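로봇한테도 규칙이 있다고요? 누가 지키는데요?
어린이 과학 읽을거리 / 로봇과 약속 편

"이 로봇은 안전합니다."
광고에서 이런 말을 들으면 저는 일단 눈을 가늘게 뜹니다. 누가 안전하다고 했을까요? 어디에서 해 봤을까요? 몇 번이나 해 봤을까요? 이 글을 다 읽고 나면 여러분도 저처럼 조금 귀찮은 사람이 되어 있을 거예요. 로봇 이야기를 할 때는 귀찮은 사람이 꼭 필요합니다.
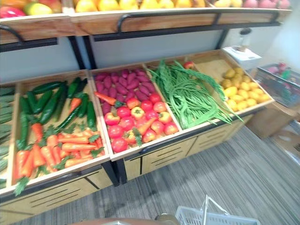
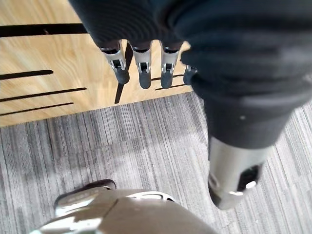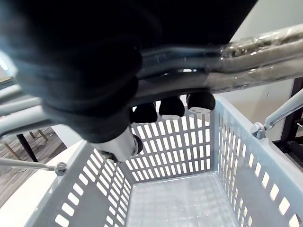 로봇의 규칙이라고 하면 많은 친구들이 소설 속 법칙을 떠올립니다. 사람을 해치지 말 것, 사람의 명령을 들을 것, 자기 자신을 지킬 것. 멋진 법칙이지요. 그런데 장보기를 돕는 로봇 앞에 이 법칙을 가져다 놓으면 금방 난처해집니다. 가짜 채소가 담긴 진열대를 보세요. 토마토 더미에 당근이 섞여 있고, 긴 콩깍지는 칸막이 앞턱 너머로 늘어져 있습니다. 소설 속 법칙은 이럴 때 당근을 제자리에 옮겨도 되는지, 늘어진 콩을 잡아당겨도 되는지 한마디도 알려 주지 않습니다. "사람을 해치지 말 것"이라는 말은 맞는 말이지만, 손가락을 얼마나 세게 오므려야 하는지는 들어 있지 않아요. 진짜 로봇에게 필요한 규칙은 훨씬 자잘하고, 훨씬 지루하고, 숫자가 잔뜩 들어 있습니다.

표준이 뭐예요?

표준은 여러 사람이 "우리 이렇게 하자"고 글로 적어 둔 약속입니다. 여러분 집에서 산 건전지가 다른 회사 리모컨에도 쏙 들어가는 까닭은 크기를 정해 둔 표준이 있기 때문이에요. 로봇에도 표준이 있습니다. 공장에서 쓰는 로봇에 대한 것도 있고, 사람 곁에서 생활을 돕는 로봇에 대한 것도 있어요.

표준과 법은 조금 다릅니다. 법은 나라가 만들고, 어기면 벌을 받습니다. 표준은 그 자체로는 법이 아닌 경우가 많아요. 법이 "이 표준을 따르시오" 하고 콕 집어 말하면 그때부터는 꼭 지켜야 하고요. 그래서 어떤 회사가 "우리는 표준을 참고했습니다"라고 하면 저는 되묻고 싶어집니다. 참고만 했나요, 지켰나요? 숙제를 할 때 문제집을 참고했다는 말과 문제를 다 풀었다는 말은 다르잖아요.

표준을 만드는 회의에는 로봇을 파는 회사 사람들도 들어갑니다. 기계를 제일 잘 아는 사람들이니 빼놓을 수는 없어요. 하지만 축구 규칙을 정하는 자리에 우리 반 선수들만 잔뜩 앉아 있다면 옆 반은 뭐라고 할까요? 그래서 로봇을 쓰는 사람, 검사하는 사람, 다친 사람을 치료해 본 사람도 그 자리에 있어야 합니다. 실제로 얼마나 골고루 앉아 있는지는 표준마다 다르니, 궁금하면 누가 만들었는지부터 찾아보세요.

첫 번째 약속: 멈출 수 있어야 한다

로봇에 관한 약속 가운데 제가 가장 좋아하는 것은 멈춤입니다. 많은 로봇에는 비상 정지 단추가 있어요. 보통 빨갛고 버섯처럼 볼록하게 생겼습니다. 손바닥으로 탁 칠 수 있게 만든 모양이지요. 급할 때는 작은 단추를 손가락으로 꾹 누를 정신이 없으니까요.

그런데 단추가 달려 있다고 끝난 게 아닙니다. 저는 이런 것들이 궁금해요.

단추는 어디에 있나요? 로봇 등 뒤에만 있다면, 로봇 앞에 있는 사람은 팔을 피해 빙 돌아가야 합니다.

누르면 얼마 만에 멈추나요? 무거운 것은 바로 서지 못합니다. 여러분이 복도에서 뛰다가 선생님을 보고 멈출 때를 떠올려 보세요. 발은 멈췄는데 몸은 앞으로 쏠리지요. 로봇 팔도 빠르고 무거울수록 그렇습니다.

멈춘 다음에는 어떻게 되나요? 힘이 빠지면서 팔이 아래로 툭 떨어지는 로봇이라면, 그 밑에 손을 두고 있던 사람에게는 멈춤이 더 위험할 수도 있어요. 들고 있던 물건을 놓아야 할까요, 계속 쥐고 있어야 할까요? 솜 인형이라면 놓아도 됩니다. 뜨거운 국그릇이라면 이야기가 다르지요. 그러니까 "멈춰!"라는 짧은 말 하나에도 정해 두어야 할 것이 여러 개 붙어 있습니다.

다시 켜는 방법도 정해야 합니다. 비상 정지 단추를 원래대로 돌려놓았다고 로봇이 혼자 벌떡 움직이면 안 돼요. 단추를 풀고, 주변을 살피고, 사람이 따로 시작을 시켜야 합니다. 제가 보기에 이건 아주 잘 만든 약속입니다. 저도 칭찬할 때는 칭찬해요.

두 번째 약속: 얼마나 세게, 얼마나 빠르게

로봇은 아프다는 것을 모릅니다. 여러분은 문에 손가락이 끼면 "아야!" 하고 바로 빼지만, 로봇은 손가락이 무엇에 눌리는지 재 주는 장치가 없으면 그냥 계속 밉니다. 그런 장치를 센서라고 해요.

로봇과 사람이 가까이서 함께 일할 때는 힘과 속도에 한계를 둡니다. 몸의 어느 곳에 닿느냐에 따라 참을 수 있는 힘이 다르다는 것도 따져요. 허벅지와 얼굴이 같을 리 없으니까요.

저는 여기서도 의심을 거두지 않습니다. 어른의 몸을 두고 정한 숫자가 여러분에게도 맞을까요? 어른의 가슴 높이에서 움직이는 로봇 팔은 여러분에게는 얼굴 높이일 수 있습니다. 어른은 로봇 손에 손을 넣어 보지 않지만, 동생은 넣어 볼 거예요. 아마 웃으면서요. 그러니 "사람에게 안전합니다"라는 말을 들으면 "어떤 사람이요?" 하고 물어보세요. 무례한 질문이 아닙니다. 답을 준비해 두지 않은 쪽이 부끄러워할 일이지요.

손에 무엇을 입히느냐도 따져 볼 거리입니다. 나무 탁자 위로 내려온 로봇 손은 손바닥과 손등이 짙은 색 뜨개 천으로 덮여 있지만, 손가락 마디는 은색 금속이 그대로 드러나 있고 끝에만 둥근 어두운 회색 패드가 있습니다. 천이 있으면 왠지 포근해 보여요. 하지만 포근해 보이는 것과 안전한 것은 서로 다른 문제입니다. 천이 틈에 끼면 어떻게 되는지, 천이 닳으면 누가 갈아 주는지, 마디 사이에 머리카락이 들어갈 수 있는지는 눈으로만 봐서 알 수 없어요. 재 보고, 적어 두고, 다른 사람이 한 번 더 재 봐야 합니다.

잠깐, 낱말 상자
센서: 빛, 힘, 거리 같은 것을 재는 장치
그리퍼: 로봇이 물건을 집을 때 쓰는 손 부분
위험성 평가: 무엇이 잘못될 수 있는지 미리 생각해서 적는 일
인증: 정해진 기준에 맞는지 검사를 받고 확인받는 일

세 번째 약속: 어디까지가 연습인지 말하기

로봇은 대개 연습장에서 먼저 일해 봅니다. 가짜 과일로 연습하는 것은 나쁜 일이 아니에요. 상하지 않고, 터지지 않고, 여러 번 써도 괜찮지요. 저라도 그렇게 할 겁니다.

제가 따지고 싶은 것은 그다음입니다. 가짜 토마토를 잘 집는 로봇이 진짜 토마토도 잘 집을까요? 진짜 토마토는 물렁한 것도 있고 단단한 것도 있어요. 물기가 있으면 미끄럽고, 꼭지가 떨어진 것도 있고, 너무 익어서 살짝만 눌러도 터지는 것이 있습니다. 가짜로 시험했으면 가짜로 시험했다고 말해야 합니다. 이것이 좋은 습관, 어른들 말로 '모범 관행'이에요. 법에 적혀 있지 않더라도 제대로 된 사람들은 지키는 일을 가리킵니다.

회사 두 곳의 안내문을 나란히 놓고 읽어 볼까요.

Pandance의 안내문에는 이렇게 적혀 있습니다. "우리 로봇은 10번 가운데 10번 성공했습니다!"
Dadivia의 안내문은 이렇습니다. "모형 채소를 바구니에 옮기는 시험에서 23번 실패했습니다. 실패한 까닭은 뒷장에 적었습니다."

어느 쪽 로봇이 더 좋아 보이나요? 처음에는 당연히 Pandance겠지요. 그런데 Pandance는 무엇을 집었는지 쓰지 않았습니다. 똑같은 레몬을 똑같은 자리에 놓고 집었을지도 몰라요. 중간에 사람이 도와줬는지도 안 적혀 있고, 잘된 것만 골라 셌는지도 알 수 없습니다. Dadivia 쪽은 실패한 횟수와 까닭을 내놓았어요. 칭찬하기에는 아직 이릅니다. 모두 몇 번을 해 봤는지가 빠졌거든요. 서른 번 가운데 스물세 번 실패한 것과 천 번 가운데 스물세 번 실패한 것은 하늘과 땅 차이예요. 두 안내문 다 제 숙제 검사는 통과하지 못했습니다.

네 번째 약속: 길과 물건을 살피기

로봇이 다칠 사람 없이 물건만 옮긴다고 해도 약속은 필요합니다. 바구니가 달린 손수레를 생각해 보세요. 검은 그리퍼가 손수레의 금속 손잡이에 닿아 있는데, 손잡이 한쪽에는 투명한 비닐이 쭈글쭈글하게 감겨 있지요. 이런 비닐이 로봇에게는 골칫거리가 될 수 있습니다. 미끄러울 수도 있고, 빛이 반짝여서 카메라가 손잡이를 제대로 알아보지 못할 수도 있어요. 사람이라면 "어, 비닐이네" 하고 고쳐 잡으면 그만인데 말이지요.

그래서 위험성 평가라는 것을 합니다. 이름은 어렵지만 하는 일은 여러분이 소풍 가기 전에 하는 걱정과 비슷해요. 비가 오면? 버스를 놓치면? 김밥이 상하면? 로봇 앞에서는 이렇게 묻습니다. 손수레가 혼자 굴러가면? 사람과 손수레가 좁은 통로에서 만나면? 바닥에 당근이 떨어져 있으면? 전기가 나가면? 그리고 걱정마다 두 가지를 적습니다. 얼마나 자주 일어날까, 일어나면 얼마나 크게 다칠까. 드물어도 크게 다칠 일은 먼저 고쳐야 해요.

고치는 순서도 있습니다. 가장 먼저 할 일은 위험을 아예 없애는 것입니다. 손가락이 끼는 틈이 있으면 틈이 없게 다시 만들면 되지요. 그게 안 되면 막거나 가립니다. 울타리를 두르거나, 사람이 다가오면 느려지게 하는 장치를 다는 식입니다. 경고 그림을 붙이고 설명서를 주는 것은 맨 나중이에요. 그런데 세상에는 맨 나중 것부터 하는 곳이 참 많습니다. 스티커가 제일 싸거든요. "손대지 마시오" 스티커가 덕지덕지 붙은 기계를 보면, 저는 앞의 두 가지를 정말 다 해 본 건지 묻고 싶어집니다.

검사하는 사람에게 물었어요

Lockyer에서 기계 안전 검사를 하는 Aroha Fairweather 씨에게 편지를 보내 몇 가지를 물어보았습니다.

검사할 때 제일 먼저 무엇을 보세요?
"설명서요. 로봇은 나중에 봐요. 설명서에 '이렇게 쓰면 안 됩니다'라는 부분이 너무 짧으면 걱정이 됩니다. 만든 사람들이 충분히 상상해 보지 않았다는 뜻일 수 있으니까요."

검사에 합격하면 그 로봇은 영원히 안전한가요?
"아니요. 저는 그날 그 자리에 있던 로봇을 봅니다. 나중에 손을 다른 것으로 바꿔 달거나 프로그램을 새로 넣으면 다시 살펴봐야 해요. 자전거 브레이크를 고친 다음에 한 번 잡아 보는 것과 같아요."

검사하는 분도 틀릴 수 있나요?
"그럼요. 그래서 기록을 남깁니다. 제가 무엇을 봤고 무엇을 안 봤는지요. 안 본 것을 적는 칸이 저는 더 중요하다고 생각해요."

마지막 대답은 여러 번 읽었습니다. 안 본 것을 적는 칸! 시험지에도 그런 칸이 있으면 좋겠어요. 편지를 읽고도 저는 한 가지가 계속 마음에 걸립니다. 프로그램은 자주 바뀌는데 그때마다 정말 다시 검사할까요? 그렇게 하는 곳도 있고, 아닌 곳도 있을 겁니다. 밖에서 보는 우리는 물어보기 전에는 알 길이 없어요.

카메라는 뭘 보고 있을까?

힘과 속도만 약속이 필요한 것은 아닙니다. 물건을 집는 로봇에는 카메라가 달려 있는 일이 많아요. 그래야 당근과 오이를 구별하니까요. 그런데 카메라는 당근만 골라서 찍지 않습니다. 옆을 지나가는 사람도 찍고, 바닥에 놓인 가방도 찍고, 여러분 얼굴도 찍어요.

그러니 가게나 도서관에서 카메라 달린 로봇을 만나면 물어볼 만한 것이 있습니다. 찍은 것을 저장하나요? 얼마나 오래요? 누가 볼 수 있나요? 지워 달라고 하면 지워 주나요? 어떤 어른은 "걱정하지 마, 로봇이 보는 거야"라고 할지도 모릅니다. 하지만 로봇이 찍은 영상을 사람이 보는 일도 있어요. 로봇이 무엇을 틀렸는지 사람이 확인해야 할 때가 있으니까요. 그러니 "로봇만 봐요"라는 대답을 들으면 "정말 로봇만요?" 하고 한 번 더 물어보세요.

'알아서 하는' 로봇이라는 말

안내문에 자주 나오는 말이 또 하나 있습니다. '자율'이라는 말이에요. 스스로 알아서 한다는 뜻이지요. Trutis라는 회사의 안내문에도 큼직하게 적혀 있었습니다. "완전 자율 장보기 로봇." 그 밑에 아주 작은 글씨로는 이렇게 쓰여 있었어요. "필요할 때 조종자가 도울 수 있습니다."

도움을 받는 것은 창피한 일이 아닙니다. 저도 병뚜껑을 못 열면 도와 달라고 해요. 다만 사람이 조종하는 로봇과 혼자 움직이는 로봇은 잘못되는 모양이 다릅니다. 사람이 멀리서 조종한다면 통신이 끊겼을 때 어떻게 되는지를 따져야 해요. 혼자 움직인다면 처음 보는 물건 앞에서 어떻게 하는지를 따져야 하고요. 그래서 누가 움직이고 있는지를 숨기면 안전을 따질 수가 없습니다. 로봇이 움직이는 모습만 보고는 둘 중 어느 쪽인지 알기 어려울 때가 많아요. 저도 자주 헷갈립니다.

책임 이야기도 여기서 나옵니다. 로봇이 유리병을 깨뜨렸어요. 로봇을 혼낼까요? 로봇은 용돈이 없어서 물어 주지도 못합니다. 만든 회사, 산 가게, 조종한 사람, 프로그램을 바꾼 사람 가운데 누군가의 책임이에요. 이것을 미리 정해 두지 않으면 다들 옆 사람을 가리키겠지요. "로봇이 그랬어요"라는 말은 "연필이 틀린 답을 썼어요"라는 말과 비슷합니다.

우리도 해 볼까요: 의심 많은 검사원 놀이

준비물은 종이, 연필, 바구니, 그리고 잡기 쉬운 물건과 잡기 어려운 물건입니다. 깨지는 것과 뾰족한 것은 빼세요. 친구와 둘이서 해도 되고 셋이 하면 더 재미있습니다.

한 사람은 로봇이 됩니다. 두꺼운 장갑을 끼고, 엄지와 검지만 쓰세요. 다른 사람은 검사원입니다.

검사원은 시작하기 전에 '성공'이 무엇인지 적습니다. 바구니에 넣기만 하면 성공인가요? 던져 넣어도 되나요? 옆에 있던 물건이 굴러떨어지면요? 이걸 나중에 정하면 꼭 싸웁니다.

로봇은 물건을 10번 옮깁니다. 검사원은 될 때마다 동그라미, 안 될 때마다 가위표를 하고, 가위표 옆에는 까닭을 짧게 적으세요. "미끄러짐", "웃겨서 놓침" 같은 것도 좋습니다.

중간에 검사원이 갑자기 "멈춰!"라고 외칩니다. 로봇은 바로 멈춰야 해요. 손에 든 것을 어떻게 할지는 미리 정해 두었나요? 안 정했다면 종이에 적어 두세요. 방금 구멍을 하나 찾은 겁니다.

끝나면 종이를 보면서 광고문을 두 장 써 보세요. 한 장은 거짓말은 하나도 없지만 로봇이 아주 대단해 보이게, 한 장은 읽는 사람이 정말 알아야 할 것이 다 들어가게요. 두 장을 가족에게 보여 주고 어느 로봇을 사고 싶은지 물어보세요. 저도 해 봤는데, 처음 것이 뽑혔습니다. 좀 속상했어요.

로봇을 만났을 때 쓰는 질문

누가 검사했나요? 만든 회사가 스스로 했나요, 다른 곳에서 했나요?
어떤 약속을 지켰나요? 이름을 댈 수 있나요?
모두 몇 번 해 봤고, 몇 번 안 됐나요?
진짜 물건으로 했나요, 모형으로 했나요?
지금 사람이 조종하고 있나요?
멈춤 단추는 어디에 있고, 누르면 그다음에 어떻게 되나요?
카메라로 찍은 것은 어디로 가나요?
어린이가 가까이 있어도 되나요? 그건 어떻게 알았나요?

한꺼번에 다 물으면 상대방이 지칠 수 있으니 3개쯤 골라서 물어보세요. "모르겠어요, 알아보고 알려 줄게요"라고 대답하는 사람은 꽤 믿을 만합니다. 정말로 알려 주는지는 기다려 봐야 알겠지만요.

한 가지만 더 부탁할게요. 질문은 로봇에서 떨어져 서서 하세요. 움직이는 로봇 팔 옆으로 다가가거나 손가락 사이에 무엇을 넣어 보지 마세요. 꺼진 것처럼 보여도 마찬가지입니다. 가만히 있는 로봇이 꺼진 건지, 다음 명령을 기다리는 건지 겉으로는 구별이 잘 안 돼요.

다음 편에서는 로봇 청소기가 우리 집 지도를 그리는 이야기를 합니다. 그 지도, 누구 것일까요?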